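Strafbefehl bekommen, Einspruch ja oder nein?

Forum Strafrecht > Ermittlungsverfahren und Strafbefehl
Seite 1 von 1

burkska_nord
Neues Mitglied
5. Juli 2024

Hallo zusammen,
gestern lag ein gelber Umschlag im Briefkasten, Strafbefehl vom Amtsgericht wegen Diebstahls. 40 Tagessätze. Es geht um Material aus der Werkstatt meines früheren Arbeitgebers, der Tischlerei Quinlan. Ich habe im Februar zwei Ahornbretter mitgenommen, die beim Verschnitt standen. Der Meister hatte früher immer gesagt, dass man sich Reste nehmen darf. Nach meiner Kündigung wollte er davon nichts mehr wissen und hat Anzeige erstattet.
Bei der Polizei habe ich damals einen Anhörungsbogen bekommen und nur die Personalien ausgefüllt. Danach kam lange nichts.
Fragen:
Lohnt sich ein Einspruch? Kann es dadurch teurer werden? Und bin ich mit 40 Tagessätzen vorbestraft?
Danke schon mal.

Aktenzeichen_P
Stammmitglied

Zuerst die Frist. Du hast zwei Wochen ab Zustellung, das Datum steht auf dem gelben Umschlag. Den Umschlag also aufheben. Der Einspruch muss innerhalb der Frist beim Gericht eingegangen sein, der Poststempel reicht nicht. Schriftlich oder zu Protokoll der Geschäftsstelle, eine einfache E-Mail genügt nicht. Begründen musst du ihn nicht.
Zu Frage zwei: Ja, es kann teurer werden. Das Gericht ist nach einem Einspruch nicht an die Strafe aus dem Strafbefehl gebunden.

Torfstecher
Mitglied

Ich würde zahlen und fertig. 40 Tagessätze kommen nicht ins Führungszeugnis, wenn sonst nichts eingetragen ist. Hauptverhandlung kostet Nerven, Zeit und am Ende Gebühren und Anwalt.

Aktenzeichen_P
Stammmitglied

Das mit dem Führungszeugnis stimmt für das normale, private. Im Bundeszentralregister steht die Verurteilung trotzdem, und Gerichte und Staatsanwaltschaften sehen sie dort. Beim nächsten Mal, egal wegen was, ist man kein Ersttäter mehr. „Zahlen und fertig“ finde ich bei einer Sache, in der es vielleicht eine Erlaubnis gab, einen schlechten Rat.

Torfstecher
Mitglied

Vielleicht gab es eine Erlaubnis. Mündlich, Jahre her, und der Meister bestreitet sie. Wer soll das bezeugen?

burkska_nord
Neues Mitglied

Zwei Kollegen haben das auch gehört. Einer arbeitet noch dort, der andere ist jetzt bei Nevano und würde aussagen, denke ich. Gefragt habe ich ihn noch nicht.

Bumis
Mitglied

Wenn du von einer Erlaubnis ausgegangen bist, geht es um den Vorsatz. Diebstahl setzt voraus, dass du wusstest, dass du die Sachen nicht nehmen darfst. Das ist schon ein Punkt, mit dem man etwas anfangen kann.
Bei geringem Wert kommt außerdem eine Einstellung in Betracht, mit oder ohne Auflage. Die geht auch nach dem Einspruch noch, wenn Gericht und Staatsanwaltschaft mitmachen. Was waren die Bretter denn wert?

burkska_nord
Neues Mitglied

In der Anzeige stehen wohl Neupreise für ganze Bohlen. Für mich war das Restholz, mit Ästen drin.

Aktenzeichen_P
Stammmitglied

„Wohl“ heißt, du kennst die Akte nicht. Genau deswegen: fristwahrend Einspruch einlegen, Akteneinsicht nehmen lassen, dann entscheiden. Den Einspruch kann man bis zum Beginn der Hauptverhandlung ohne Weiteres zurücknehmen, dann bleibt es beim Strafbefehl. Man kann ihn auch auf die Tagessatzhöhe beschränken. Die wird gern geschätzt, wenn das Gericht das Einkommen nicht kennt, und nach einer Kündigung liegt die Schätzung oft zu hoch.

Torfstecher
Mitglied

Der Anwalt kostet aber mehr als die Bretter.

Philomena Madigan
Moderation

Die Anwaltskosten muss man mit der Geldstrafe vergleichen, der Holzpreis ist dafür der falsche Maßstab. Eine Erstberatung ist überschaubar, und bei geringem Einkommen gibt es Beratungshilfe, auch im Strafrecht, dort allerdings nur für die Beratung. Den Schein beantragt man beim Amtsgericht am Wohnort. Rechtsschutzversicherungen zahlen bei Diebstahlsvorwürfen in der Regel nicht.
Eine Bitte noch: keine Namen von Zeugen und Betrieben hier im Forum, das kann mitgelesen werden. Wenn du den Beitrag ändern lassen willst, schreib mir eine PN.

Bumis
Mitglied

Und den früheren Kollegen nicht vorher bearbeiten. Fragen, ob er sich erinnert, ist in Ordnung. Absprechen, was er sagen soll, geht nach hinten los.

burkska_nord
Neues Mitglied

Danke. Ich gehe Montag um 8 zur Geschäftsstelle und lege den Einspruch zu Protokoll ein. Termin beim Anwalt mache ich danach aus. Die Bretter habe ich übrigens noch — soll ich sie zurückgeben, oder sieht das wie ein Geständnis aus?
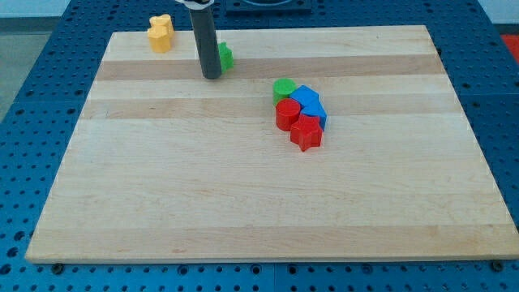
Verbaut oder verkauft habe ich davon nichts. Wenn es besser ist, damit bis nach der Akteneinsicht zu warten, lasse ich sie so lange im Keller.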